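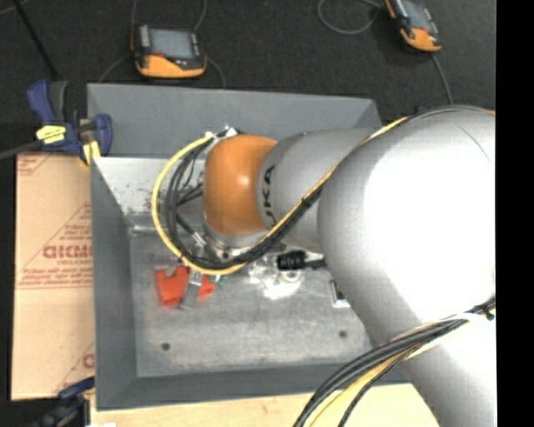 Friday, 7:15 am start. Picking cell, KUKA on bin A. Notes for me + Chalerm + whoever has it next week.

Came in to a note from Wendy: "gripper drops out of comms when wrist goes past halfway, comes back by itself." Great. Intermittent, my favorite.

**Symptom**

- Fault only on rotation of the last axis, and only with the arm low over the bin
- Clears if you jog back the other way
- No fault at home position, ran it 15 min there, nothing
- Pendant log just says device lost / device found, no use at all

**What I did, in order**

Jogged the wrist by hand at slow speed and watched the cable loop. Yellow cable goes down the arm with the black bundle, both tied together along the diagonal, then it does the big loop out and back up to the connector at the wrist. Loop is wide enough at rest. At the far end of rotation it isn't, it pulls tight and the connector takes the load. So somebody tied the bundle too far down. (Probably me, June, when we put the new gripper hose on.)

E-stop in, lockout on. Cut the last tie before the loop. Slid the bundle back 3 fingers' width and retied LOOSE. You should be able to push a pencil under it. Old tie had bitten into the jacket on one of the black ones - outer layer only, no copper showing. Wrapped it, marked it with paint pen. Order a spare anyway.

Unplugged the connector and looked at the pins. One a bit dull, none bent. Contact cleaner, let it sit while I got coffee, plugged back in and did the collar up hand tight. Collar had been a quarter turn loose, so could be that and not the loop at all. Annoying that I fixed both at once. Should of tested in between.

Power back on, wrist through full range at slow, 7 times each way. No dropout. Then same thing low over the bin. No dropout. Then at production speed, one dropout on the second pass!! Couldn't get it again after that. Calling it better, not fixed.

**Second bundle (the thick one across the big link)**

Looked at it while I was in there. Rides on the casting when the elbow folds. No wear through yet but it's polished a spot. Chalerm says he wants a clip there, I want a sleeve. He can have his clip if he finds somewhere to bolt it that isn't a cover screw.

**Bin + clamps**

Bin had crept. Bar clamps were tight on the bench side but the pad had walked on the rim, so the whole thing was off by a few mm and the picks near the wall were scraping. Backed both clamps off, squared the bin to the tape marks, clamped again. Check them every morning before first run, both, not just the one you can reach.

Don't move the cardboard next to the bin, the overhead camera mask was drawn with it there. If it goes, mask has to be redone and that's half a day.

Re-taught the bin corner after clamping:

1. Pointer tool in, 10% speed
2. Touch off near left corner, then near right, then far left
3. Save as base 3 (NOT base 2, base 2 is the old Clostov fixture and Wendy still needs it)
4. Dry run above the rim, then one real pick

Real pick was OK. Did 68 after that on mixed junk, no comms fault. A few misses on the clear plastic stuff, same as always, vision just doesn't see it with the shine. Separate problem. Turning the light down helps some but then the dark parts go missing.

**Gripper fingers**

Left finger had play in it. Two screws, both backed out a hair. Blue threadlocker, retorqued per the Numer sheet in the drawer. Sheet is for the old fingers but the screws are the same size, checked. Finger tips scratched but flat, leave them. If they start leaving marks on parts swap them, new pair is in the box marked Bemelport (don't ask).

Grease: skipped. Not due.

**Open**

- [ ] spare wrist cable, yellow, get the high flex kind this time
- [ ] clip or sleeve on big link, Chalerm to decide by next wk
- [ ] run the wrist test again Monday cold, first thing, before anyone warms it up
- [ ] log dropouts w/ joint angle - Wendy has a script from the Zakaria job that does this, ask her
- [ ] threadlocker nearly out
- [ ] write the tie position on the arm in paint pen so nobdoy does it again

2:40 pm. Left it running slow on the mixed bin, speed override at 50. If it drops comms again note the wrist angle BEFORE you jog it back, otherwise we learn nothing. WH has the key till four, then it's on the hook.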